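Platos de papel como bandeja de piezas pequeñas

En el banco conviene separar las piezas sueltas antes de contarlas o guardarlas. Un plato de papel blanco de borde acanalado cumple bien: el fondo liso da contraste y el reborde frena lo que rueda.

Revise el fondo a contraluz. Las motas se retiran con brocha seca, nunca con paño húmedo, que ondula el papel.
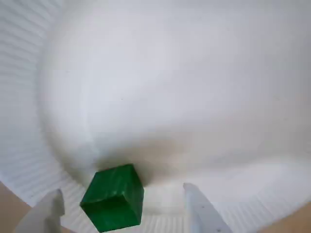
Los cubos de color saturado se localizan antes que los de madera natural. Si se tiñen en casa, dejar secar 60 horas y lijar las aristas con grano fino.

El tablero debe estar despejado y nivelado. En mesas de madera clara, aplicar aceite dos veces al año; la de abril es la que más se nota. El plato se apoya a 14 cm del canto como mínimo.
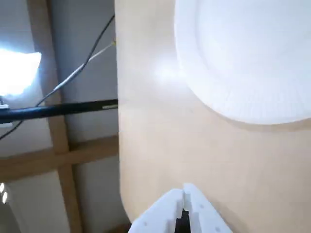

Para las piezas ya clasificadas, un recipiente cilíndrico negro de boca ancha, siempre al mismo lado del plato. Sobia Zaidi, del taller Trilstead, recomienda pegar una etiqueta en la esquina de cada mesa y anotar ese código en la hoja de inventario.
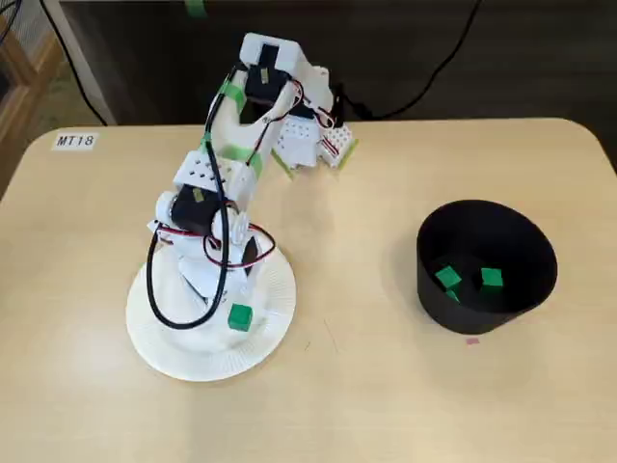 No apilar piezas en el plato. Una sola capa, con separación suficiente para cogerlas de una en una.

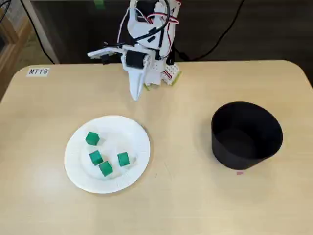 Cambiar el plato cuando el reborde pierda rigidez. Los usados valen para mezclar cola.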